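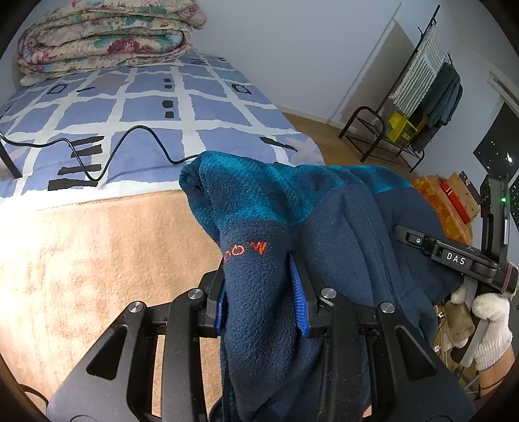
Stop building the arm first

Every home robot build I've watched fall apart fell apart the same way. Somebody buys an arm. Somebody spends the whole winter on the arm. And then in spring they find out the thing on the end of it can't hold a sock.

I've said this out loud at the Vevside shop enough times that Magdy Fahmy now mouths it along with me. Fine. I'm writing it down so I can quit saying it.

Build the hand first. Hold it in your own hand. Use it on real stuff, in a real room, for weeks, before you spend a cent on motors for a shoulder. Your own arm is free, has great joints, and already knows where the bed is.

Clothes are the test. Not blocks. I don't care about blocks. A block sits there and has corners. Fleece is the one I'd hand to any beginner, it's thick, it bunches, it gives you a fat fold to close on, and it'll still humble you, because the jaws can shut on a pinch of fuzz and you think you've got the garment and you've got nothing. Zippers are worse. Then thin cotton, then anything with a lining, and by the lining you'll have redesigned the pads twice.

Pads! People print gorgeous linkages and then glue on whatever was in the drawer. The pads are the whole job. I like fine ridges across the face, soft material, and a bright color so you can see at a glance how much of the pad is touching cloth and how much is hanging out in the air. Color costs you nothing. Black pad in a black jaw on a navy fleece, good luck.

Two hands, too. I resisted that one for a long time, mostly for money reasons. One gripper can drag a jacket across a bed. It can't really lay one out. You need something to hold the other side while you pull, same as you do with your own hands, and if you plan for one you'll end up rebuilding for two anyway. Plan for two.

Mojtaba Ebrahimi disagrees with nearly all of this and I should be fair to him. His point is that a person's wrist cheats. You tilt, you wiggle, you feel the cloth slip through the handle and fix it without knowing you did, and then the motors come along and can't do any of it. So your lovely hand-tested gripper was never tested. He's partly right. The Brekero build went exactly that way, 3 months of handheld work and then on the arm it missed almost everything for a week.

But it was a week. They fixed it in a week becuase the hand was good. The Drurkix build did it in his order, arm first, and that arm is on the top shelf by the paint now with a tarp over it. I rest my case, or I would if he'd let me.

Money. My parts for a pair, handheld, no motors in the arm becuase there is no arm, came to 200 dollars with the screws I stripped. 50 of that was pad material and I'd spend it again. Malý, the cheap kit a few people here swear by, I tried it and the pivots had slop in them by the second weekend. Do your own pivots. Real screws, and leave room to get a driver in there, which I didn't the first time.

Other thing. Work where the mess is. Naima Ouali moved her whole test off the bench and onto a bed at home and got more out of one evening than out of a month of neat squares of cloth on a table. Cables under the laundry, patterned sheet, a blanket that moves when you pull the thing on top of it. Sun coming in sideways. It's annoying, all of it, and it's the actual job. Nobody is going to iron your bedroom flat for a robot.

Do 25 grabs on one garment before you change a single part. I know. You'll want to change it after four. Don't, you'll be chasing one bad grab all night. Write down the misses, even just "fuzz" or "zipper" on tape.

Chaimae Soliman asked me last week when I'm getting an arm, then. Spring maybe. I still can't do linings.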